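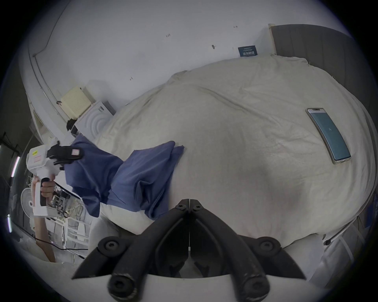 Search this site Enter keywords Go

Jembridge short-stay rooms, progress to end of January

Ismail Lahlou, for the Eka fund

Quick one, full figures to follow with the next claim. 678 bed nights so far, ahead of plan. 16 of 18 rooms open. Other 2 still waiting on plumbing, Ouali have the parts on order but no delivery date yet.

Linen contract moved to Gremetti. Cheaper per load, slower turnaround, so we need more spare sets than budgeted. Will come out of the furnishings line if your happy with that.

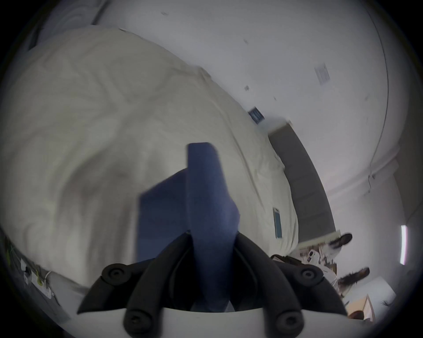

Navy cloth and cream-coloured duvet.

Night desk now covered til 6 am. Referrals mostly from the hospital, a few from the council. Average stay longer than we forecast, families waiting on specialist appointments. Parking still a headache.
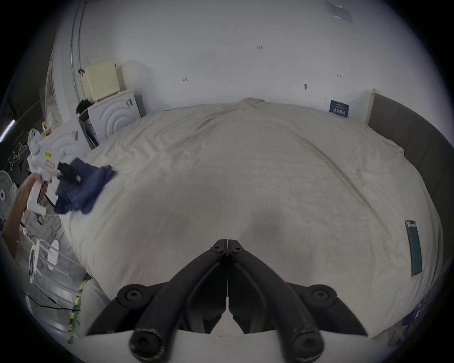 Bed with light duvet, phone on top.

Next: finish plumbing, sort the fire door quote, guest survey out in Febuary. Need a yes or no on the linen money before then please.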